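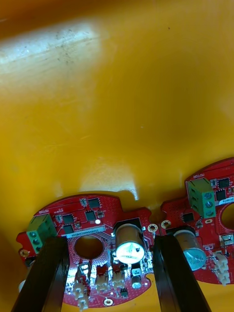 Gilmar Magalhães asked whether we could please settle the question of the yellow bin before anything else, as it had come up in October and been carried over, and there were people present who had missed that discussion. The chair agreed very gladly and moved it up from item four, so these minutes follow the order in which things were talked about and will not match the agenda that went round beforehand.

Hillero Repair Workshop
Minutes of the monthly bench meeting, 2020-11-01

Welcome and minutes of the last meeting
Everyone was thanked for turning out on a Sunday, and for the very generous supply of flapjack. The October minutes were accepted with one change: the spare soldering station is on loan to Rarkeo until the spring, and was not given to them as written.

The yellow bin
It was felt by most that the bin has been a good thing on the whole – boards have a home at last, and they no longer turn up under the kettle. The worry is what happens when boards are put in together. The round red ones have tall parts standing up from them, and a capacitor can be knocked sideways quite easily if another board is dropped on top. Gilmar had wanted a rack with slots. There was a long and friendly talk about this, which took in the price of racks, the size of the shelf, and whether a round board would sit happily in a slot at all with its notched edge.

Agreed: we keep the bin for now. Boards go in flat, parts upwards, and are never stacked. Anyone who finds it getting full is to start a second bin and not squeeze one more in. Gilmar will measure the shelf and bring a drawing of the rack next time.

Foam and leads
This followed on rather naturally. Several people said how much nicer it is to work with a board resting on white foam than on the bare bench, where it slides about and picks up grit. We have 9 sheets left, and a further pack will be ordered from Lis along with the labels.
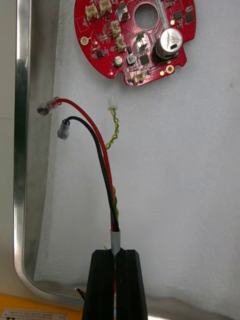
We then came to the wiring, which took up a good part of the afternoon. The plea from the testing bench was that leads should be kept in their bundles, with the sleeve left on, and that the small plugs should be held by the plug body when they are pushed home or drawn off. Pulling on the wires themselves has cost us a fair few connectors this year. It was also asked that the red and black leads with crimped ends be looked over before use, and any doubtful crimp be cut off and made again.

The screw terminals marked MOTOR were mentioned too. Please do them up firmly but kindly, and check the colours against the card on the wall before power goes anywhere near them. The card is getting grubby and a fresh one will be printed.

Money
The balance stands at 683 pounds, after 56 pounds for solder and flux. The Stimoseck grant form is nearly ready to send, and asks for 1000 pounds towards a better bench lamp, a second meter and the rack, if we decide to have one. Thanks were given to all who read through the draft and sent such careful comments, even the ones that disagreed with each other.

Any other business
The tea towels need washing and have gone home in somebody's bag – please bring them back. The back door is sticking again and wants a good shove at the bottom corner. A reader for the new starters' notes is still wanted, and it is a pleasant job that can be done in an armchair.

Actions
Gilmar: shelf measurements and rack drawing.
Testing bench: new wiring card, printed large.
Chair: foam and labels from Lis, grant form to Stimoseck.
All: boards flat in the bin, sleeves left on the leads.

The next meeting will be at the same time and in the same room, with soup if the hob is mended.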